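Does adding clutter in sim help your two-arm policy, or have I just fooled myself?
14 replies · 3 shares

kilesis_lefteris
Original poster

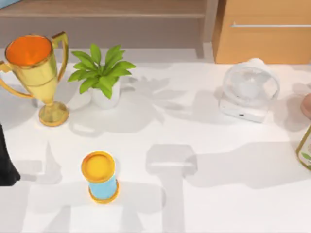 So I've been chewing on this one since May and I'd like some other eyes on it. Two arms, simulated kitchen-ish table, and the job is to get hold of the round tub with the yellow lid, pass it across to the other arm and stand it back up. I train on sim episodes only. Set A is the tub alone on the table, set B is the tub plus distractors that get shuffled every episode. 500 episodes in each, same network, same number of training steps.

Then I test both on 200 layouts with objects neither of them has met. The clutter one wins by a mile. It finishes the handover on 148 of them, the bare-table one manages 81. I was expecting a gap but not that sort of gap, and it's made me suspicious. Before I write it up (the draft is for the Comer workshop and Myrto Pappas is already asking me for it) can somebody tell me what I've missed?

Myrto_P
Only asking because you said it'd be done last week :)

adthorpe_mark
What do you shuffle, exactly? Just which objects turn up and where they sit, or does the lighting move too? You've got whacking great shadows across the bottom half of that table. If the light changes in B and stays put in A then you've tested lighting, and the trophy is along for the ride.

kilesis_lefteris
Ah. Yes. The light direction is randomised in B and fixed in A. It's one config flag that turns on the whole lot together and I didn't think to split it. Bother.

adthorpe_mark
There's your answer then. I'd bet most of the gap goes once you separate them.

wobblywrist
I'd take that bet, Mark. We did the split on a drawer task last year and light on its own got us hardly anything, objects on their own got us most of it. The arms' own shadows move in every episode whatever you do with the lamp, so the network has to learn to put up with dark shapes sliding about anyway. A fan and a pot plant are a different kind of trouble - they've got edges and they take up room.

adthorpe_mark
One camera or several on yours?

wobblywrist
Three, two of them on the wrists.

adthorpe_mark
Well that's not the same thing at all, is it? Wrist views hardly notice a lamp moving across the room. A single view from up high sees every bit of it.

kilesis_lefteris
Mine is the high view plus both wrists, for what it's worth. The picture at the top is the high one.

Athanasiadis_M
Different worry from me. How are your distractors placed? In your picture the trophy and plant are at the back left, the fan's at the back right, the bottle is hard over at the right edge and the tub has the whole front middle to itself. If your sampler always keeps a clear patch round the target then "big empty bit with one thing in it" is a lovely shortcut. The policy may be going for the gap and not the tub. Do your 200 test layouts come out of the same sampler?

kilesis_lefteris
They do. There's a minimum clearance round the target so that the scripted demos don't clobber anything. I borrowed it from Nikolaidis's old repo and never changed it.

Athanasiadis_M
Then I wouldn't trust 148 until you've tried layouts with the clearance turned off. You don't need to retrain for it, just test.

wobblywrist
Agree with that one. Also do a few with a second cylinder in there, similar size, other colours. Your yellow lid is very bright and apart from the trophy there isn't much competing with it that I can see. A plain white pot on a white table is hardly going to tempt it away.

gripfail
Can I be the grumpy one? Sim to sim numbers don't tell me much either way. Run it on the real arms, 40 goes each, and then we'll have something to argue over.

kilesis_lefteris
I'd love to, but we share the real pair with two other groups and my slot is ages off. And the paper's claim is only about layouts anyway, I'm not saying a word about transfer.

gripfail
Reviewers will ask regardless. Mine did.

Myrto_P
They will, but it's a workshop, and a tidy sim result with the factors pulled apart is fine by me. What I won't put my name to is the version where one flag changes two things.

kilesis_lefteris
Fair enough. Right, plan is four training sets (bare, light only, objects only, both), 500 episodes each, three seeds. Then the same 200 layouts, plus a fresh batch with the clearance switched off, plus some with wobblywrist's second cylinder. Shout if that's daft.

adthorpe_mark
Not daft. Do the light one first so I can be smug.

kilesis_lefteris
Update, 23/06/2026. One seed only so go easy on me. On the original 200: bare 81, light only 97, objects only 139, both 151. So Mark, sorry, you get a slice of it but wobblywrist gets the bigger one. With the clearance off, though, "both" drops to 104 and bare drops to 52. Michalis was right to fuss, it's leaning on that empty patch quite a lot. It does still beat the bare one, which I'm pleased about, but the headline number in the draft has to go.

The failures I've watched so far are nearly all in the first reach. The arm comes down between the tub and whatever is next to it and shoves one of them over. Once it's got a proper hold the handover mostly goes fine.

Athanasiadis_M
Could that be the demos? If the script never had to squeeze past anything, there's nothing in there showing it how.

kilesis_lefteris
Probably, yes. I'm regenerating with a smaller clearance tonight and throwing away any episode where something gets knocked. The script's going to fail loads more often so it'll take an age to get to 500 good ones.

wobblywrist
Keep a note of how many you throw away, and where the objects were. If you're binning all the tight ones you'll end up with the same gap by the back door.

kilesis_lefteris
Oh that's a good point, hadn't thought of that. Will log it. Other two seeds should be in by then as well and I'll post the table here.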